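Do I need another referral tool in my puzzle game?

I have been making small phone games on my own since I quit a job I didn't like much, and in that time I've been pitched a growth tool by email almost every week. Most of them I delete. Last month I got one from a company called Stalex that I read twice, mainly because it didn't use the word "viral" until the third paragraph.

The pitch goes like this. You drop their kit into your game, and when a player finishes a level, a little card slides up offering a reward for inviting a friend. The friend installs, both get coins, and you get a chart. They say players brought in this way stick around longer than players you pay for with ads. I can believe that. People who come in because a friend told them to are probably going to like the game more than people who tapped an ad by mistake while trying to close it.

What I can't work out is how much of that has to do with the card. My game Arnis is a sliding tile puzzle with 27 levels in the free version, and people were already telling each other about it before I put in a single button. I know this from the reviews, where "my sister showed me this" comes up a lot. If I add the card, Stalex gets to count the sister as theirs.

So I asked them. I wrote back and said, how do you tell apart the installs your card caught from the installs it caused? I got a friendly reply with a link to a case study. The case study was about a game much bigger than mine, with a TV ad running in the same month. It had a very nice line going up and to the right. The TV ad was in a footnote.

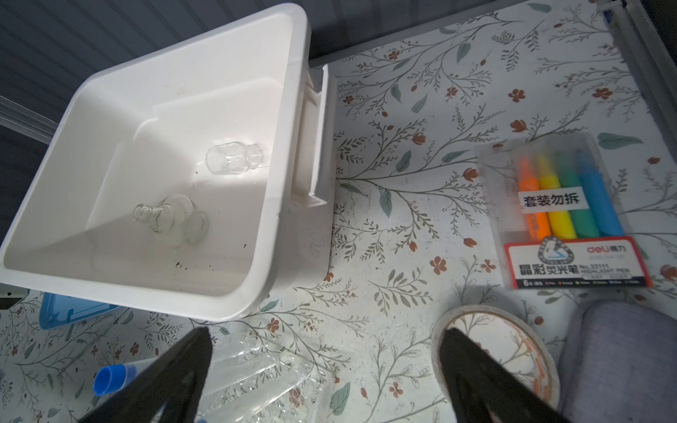
Portland, 2018-07-15

I put the kit in anyway, as a test. I'd rather complain about something I've tried. Setup was supposed to take a few minutes and took most of an evening, mostly because the sample project was built for an older version of the engine and wouldn't open in mine. After that it was fine. The card looks good, I'll give them that.

I showed it to half of new players and left the other half alone, and stopped when I had 500 in each group. In the group with the card, 11 people sent an invite. From those invites I got 4 installs. The group without the card had no way to send a tracked invite at all, so by the Stalex dashboard it brought in zero people, and the dashboard was very pleased about this comparison.

I am not pleased about it. I have no idea how many people in the second group just handed their phone across a table. And the coins I gave away were coins those players might have bought. It's a tiny test and I wouldn't hang a business on it, but then I was shown much less than that by the people who want a cut of my revenue.

There's also the matter of what the kit collects. The settings page lists "device signals," with no further detail, and it's switched on by default. I turned it off and the invite link stopped working on older phones. I've asked about that too. No answer yet.

A couple of readers told me to look at Sesham, which does roughly the same thing for a flat fee. I like flat fees. I don't like that the price page says "contact us" under every plan except the one you can't use in a released game.

For now the card is coming out of Arnis. The next update goes up in August with a plain share button in the menu that opens the phone's own share sheet, no coins and no chart. Lau, the word game I've been picking at on and off, will get the same button if I ever fix the dictionary, which still accepts "teh."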